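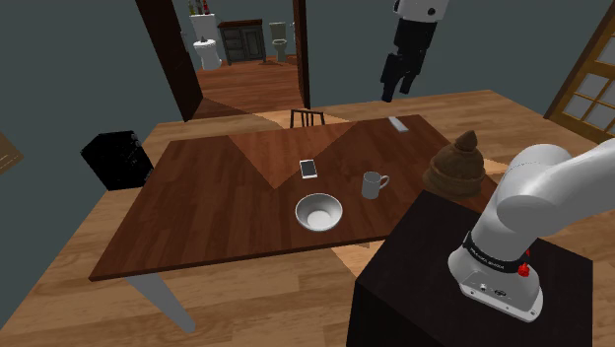

I have been trying to decide whether to refinish the dining table since May, and last week I finally did the sums. The table came with the house. It was too big for the last owner to get down the stairs, so she left it. A large rectangular table in brown wood, like the one in the picture, takes up more of a room than you expect, and it also takes more oil than you expect. I had been going by the coverage printed on the tin, and for old dry wood that number is no use at all.

My neighbor Ffion Beddoe did hers two summers ago and told me to start with the underside. I thought that was a waste of a Saturday. She said if you only oil the top, the boards can cup, and in any case you get to make your mistakes where they don't show. So I turned it over with help from Mandla and did the underside first. I made plenty of mistakes. The worst was leaving a puddle near one of the legs overnight - it dried to a sticky skin and I had to scrape it off with an old bank card.

For the top I sanded with 120 grit, then 180, then stopped. I have read long arguments for going to 240 and I don't see the point on a table people eat from. Always go with the grain. I went across it once, by the window end, and I can still find the spot when the light is low.

There was one dark ring that would not come out. I tried a paste of baking soda, then oxalic acid, which worked better but left the area paler than the rest. After the second coat of oil the difference was small enough to live with. Busisiwe says she can't see it, but she is polite.

I put on two thin coats and gave it 40 hours between them with the windows open. Wipe off everything that hasn't soaked in after 20 minutes, even if it looks like you are taking it all back off. Lay the rags out flat outside to dry and don't leave them in a heap, as oily rags can catch fire without any help.

We ate in the kitchen all that week. The chairs are next, and they have spindles, so I am not in a hurry. If anyone has a good way of sanding between spindles, leave a comment.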